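Colored Plates and Trays: Gallery

These are the plates, trays and small pieces from the kitchen at Skarkcombe, gathered on one page after several readers asked how the colors look together. The collection was started by Filipa Seixas with a stack of pink plates from a closing-down sale. It has grown in the usual way, by gifts and by replacing what got broken. Nothing in it is rare. Most of it gets used every week and goes through the dishwasher with everything else.

The captions give the color, where the piece came from if we know, and what it gets used for. Click any picture for the larger size. New pieces were last added in September.

Shelf, top row
Serving dishes and the big bowls. They sit up here because they only come down for a crowd. The step stool lives behind the door.

Shelf, middle row
Everyday plates, stacked by color. We tried stacking by size first and kept pulling out the whole pile to reach the yellow ones.

Shelf, bottom row
Cups and small bowls, low enough for children to get their own. The front edge has a strip of wood screwed along it to stop things sliding off.

Dark blue dinner plates
Set of 6 by Gindell, bought new. The glaze shows knife marks more than the lighter colors do. A paste of baking soda and water takes most of them off.

White oval platter
From Alistair Moffat, who had two. It has a hairline crack on the underside, so we keep it out of the oven and use it for bread and cold food.

Cream soup bowls
Wide rim, shallow middle. They hold less than you would think -- fill one to the line and it spills on the way to the table. Good for pasta.

Gray mugs
Vavent, second-hand. Two have been reglued at the handle and are now pencil mugs. The rest are still used for tea.

Pale yellow pitcher
Holds enough water for the long table. The lip drips if you pour slowly. Urmas Mets pours fast and doesn't get drips, and the rest of us keep a cloth under it.

Wooden salad bowl
Oiled twice a year with plain mineral oil. It was left to soak overnight once and the base warped a little, so it rocks when it's empty.

Orange side plates
These were sold as "apricot" and came out of the box much brighter. We kept them. They go well with the dark blue.

Long table, set for lunch
Mixed colors on purpose. No two places next to each other match. Setting it this way takes longer than you would expect, and people still swap plates when they sit down.

Long table, after lunch
Same table. Scraps go in the gray bowl at the end, and plates are stacked by color before they leave the table, which saves sorting them at the sink.

Drying rack
Tennant rack, two levels. Plates on top, cups underneath. The plates need to face the wall or the wider ones catch on the tap.

Clear butter dish
Lid only. The base broke years ago and the lid now sits on a saucer that happens to fit.

Box of spares
Single plates with no set. Magnus MacLeish looks through this box before he buys anything new, and usually finds what he needs. The box is heavy, so it stays on the floor of the pantry.

Chipped pieces
Kept for plant pots and for mixing paint. A chip on the rim means the plate comes off the shelf the same day. Chips on the foot are fine if they don't scratch the table.

Green tray, older one
Opaque, square corners, used for carrying cups outside. It has faded along one side from being left on the windowsill.

Speckled baking dish
Bought as a lasagna dish, and a little too short for the noodles. We break the ends off and use them to fill the gaps.

Small plates for tasting
Alistair Chisholm brought these for an apple tasting and left them here afterward. Each has a number painted on the back. Number 3 is missing.

Color notes
Pink and yellow are the colors people ask about most. They look strong by themselves and softer with a pale color between them. Pale green works well, and so does cream. White makes the pink look brighter than it is. If you are putting together a mixed set from scratch, start with one pale color and buy more of it than you need. The strong colors are easier to find later.

Notes on fruit
Fruit is the easiest thing to lay out on colored plates. One piece to a plate is enough if the color is right. Red fruit stands out on pink more than we expected, and green pears disappear on green plates. Bananas are hard to place on anything round -- we put them straight on a tray.

Three plates in a row, with fruit
Pink, pale mint green and bright yellow, on the beige tabletop. There is a red apple on the pink plate and a small orange on the yellow, with nothing on the mint one. The see-through green tray in front has rounded corners.
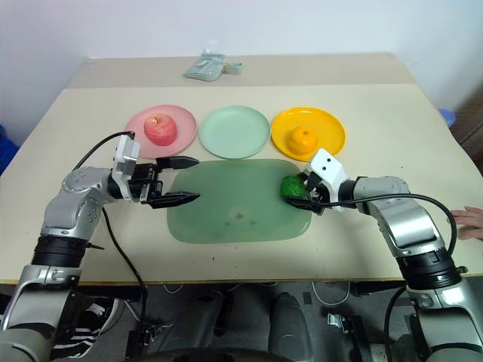 How do you get old food stains off a colored plastic tray?

Start with warm water, dish soap and a soft sponge, and let the soapy water sit on the tray for half an hour before you wipe it. If marks are left, spread on a paste of baking soda and water, leave it for 15 minutes, and rub gently in small circles. Rinse well and dry with a cloth. Tomato and turmeric stains often fade further if the tray is left in sunlight for an afternoon, but don't leave it there for days, as the color of the tray can fade too. Avoid steel wool and scouring powder. They leave fine scratches, and the scratches pick up new stains faster than the smooth surface did.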